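Kondberg extends Uvari worktop tray range for small kitchens

Kondberg has added a second depth of tray to its Uvari range of kitchen worktop organisers. The new version goes on sale in February through Tsao shops and selected independent kitchen retailers.

The range is intended for kitchens where the worktop also has to hold the appliances. In a typical small layout the toaster oven, toaster and kettle take up one end of the counter, and crockery, chopping board and food share what is left. Uvari trays divide that remaining length into fixed zones — one for plates and bowls, one for food waiting to be served, and a clear strip between them for the board.
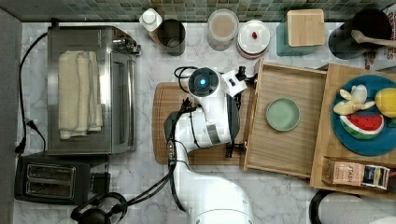 Trays are supplied in two depths, 70 mm and 111 mm, measured at the outside of the rim. Both depths share the same footprint, so a tray can be exchanged without rearranging the counter. The trays have no lid and no internal dividers. Up to 16 side plates can be stacked in the deeper version, depending on the profile of the plate.

Kondberg recommends that the plate tray is placed nearest the appliances, leaving at least a hand's width behind any toaster oven for the power cord. Folded towels should be stored elsewhere when an oven is in use. 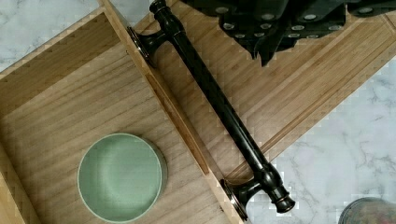
Rim height was the main subject of the revision. Earlier Uvari trays had a low lip, and retailers reported that bowls were knocked off when a board was moved alongside. The raised wooden rim now separates the two: a shallow sage-green bowl can sit on the tray floor with a bamboo board lying parallel on the other side, and the board can be lifted out without disturbing the bowl. Tray floors should be wiped along the grain with a damp cloth and left to dry before crockery is returned. They are not suitable for dishwashers.

All trays carry a 3-year guarantee against splitting at the corner joints. Matching boards are sold separately under the Seta name.

Trade orders and sample requests are handled by the Kondberg sales office.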